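Section 6: Clearing the Counter

Your Susix pantry counter is designed to hold packaging for as long as it takes you to deal with it. Most households discover that this is a very long time. The steps below assume you have just unpacked something and would like your counter back.

Before you start

Keep liquids out of the flap bin. The liner holds up to 30 liters of dry waste and has no opinion on soup.

1. Take everything out of the carton and check the packing list. Do this first. People who do it last end up with their arm in the bin.

2. Tear the cardboard into pieces no wider than your hand. Printed board is stiffer than it looks and tends to rip along whatever line it likes. Neatness is not required.

3. Pull off tape, tabs and scraps of paper. These go in general waste, even the small ones, even the ones you think won't matter.

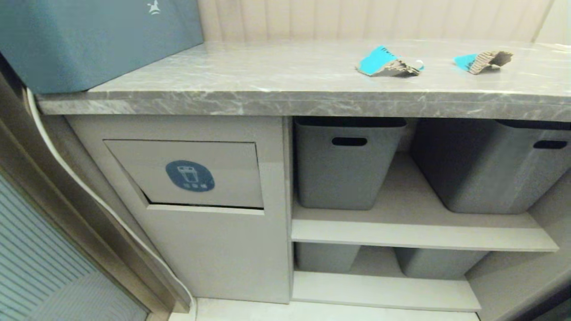
Fig. 3. Torn board on the counter, with the bin flap and open shelves below.

4. Push the flap under the round trash can label and drop the pieces through, a few at a time. If your town collects cardboard separately, skip this step and stack the pieces flat in one of the gray storage bins instead.

5. Let go of the flap and check that it swings freely. A flap that stays open is usually resting on a piece of cardboard. Push the piece in. Do not push the flap harder.

6. Wipe the marble with a soft damp cloth, then a dry one. Cardboard crumbs are fine grit – sweep them off before you wipe, or you will be polishing with them.

CAUTION: Do not stand on the lower shelf ledge to reach the wall. It is a shelf.

NOTE: The gray bins lift out by the slot near the rim. Gutametti replacement bins fit the same openings. Minja bins nearly fit, and you will hear about it each time you slide one in.

If the flap sticks

Empty the liner, wipe the hinge and try again. Still sticking on Thursday? Write to Nyokabi Mushi at the Iltbridge service desk and include the model number from your receipt.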